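How to Write a Short Story for Reading Aloud at Bedtime

I've been making up stories for my kids for years, and for most of that time they were terrible. Long, rambling things with a dragon who showed up halfway through because I'd forgotten where I was going. Then one January I started writing them down first, and they got so much better that now the kids ask for the same ones again and again. So let me walk you through how I do it. You don't need to be a writer, I promise.

Start with one person who wants one small thing

Small is the word I'd put on a sticky note if I were you. My first attempts were all about saving kingdoms, and my daughter would wander off to find her socks. The story that finally worked was about a ferryman in a town called Plemavville who wanted a hot lunch. That's it! Every time he sat down to eat, somebody rang the bell on the other side of the river.

Write your person and their wish in one sentence before you do anything else. Mine said: "A ferryman wants to eat his soup while it's still hot." If your sentence has an "and then" in it, cut everything after the "and then." You can use it for tomorrow night's story.

Give them a name you can say when you're tired

I learned this one the hard way. I had a wizard named Drendness, and it looks great on paper, but try saying "Drendness's" six times in a row at the end of a long day. I ended up making Drendness the name of the mountain, which only comes up twice, and the wizard became Jelínek, after a name I saw on a mailbox once and liked. Say your names out loud before you commit.

Put something in the way, two times, then a third time that's different

You know this pattern already from every folktale you ever heard. The bell rings and it's a farmer with a goat. The bell rings and it's a bride who's late. The third time the bell rings, and it's an old woman with nothing to pay him but a bowl of soup (hot, of course).

The first two should sound almost alike. Kids love knowing what's coming, and by the second bell mine are already saying the line with me — "Ferryman, ferryman, bring me across!" Pick a line like that and keep it exactly the same every time. I used to change the wording to keep it fresh and got corrected very firmly.

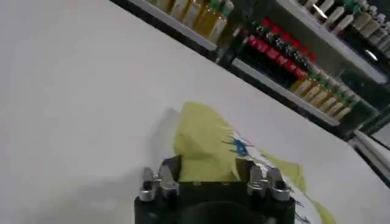

Photo: Tarkura

Write the ending before the middle

This feels backward, but try it. Once I know the ferryman gets his soup, I can go back and choose travelers who make that soup feel further and further away. When I write straight through from the top, I get the dragon problem again.

And please don't explain the lesson. I used to finish with "and so the ferryman learned that kindness is always repaid," and you could feel the air go out of the room. Let him eat the soup. If your kids want to talk about what it means they'll bring it up, usually at breakfast, usually while you're looking for your keys.

Keep an eye on the length

My first written story came out at 3,121 words. I know because I was proud of it and checked! Everybody was asleep by the second page, including me. The version I read now is 658 words, and it's the same story. What went was mostly weather, plus a long bit about how the ferry was built that I was very fond of.

If you're not sure what to cut, read it aloud with a pencil in your hand and mark any place where you speed up. You're speeding up because you're bored, and they will be too.

Read it to the wall first

Do one practice run by yourself. You'll trip over something, and wherever you trip, change the words. Long sentences are fine as long as there's a spot to breathe. I also put a little slash where I want to pause, mostly right before the bell rings.

Keep the old ones

I have 18 stories in a folder now, printed in big type so I can read them by the hall light. Some only got read once. A few have notes in crayon down the side, including a goat, and a request that the bride come back in the next one with her own boat. I'm working on it — she wants to be home before dark, and so far the river has frozen and she's lost an oar.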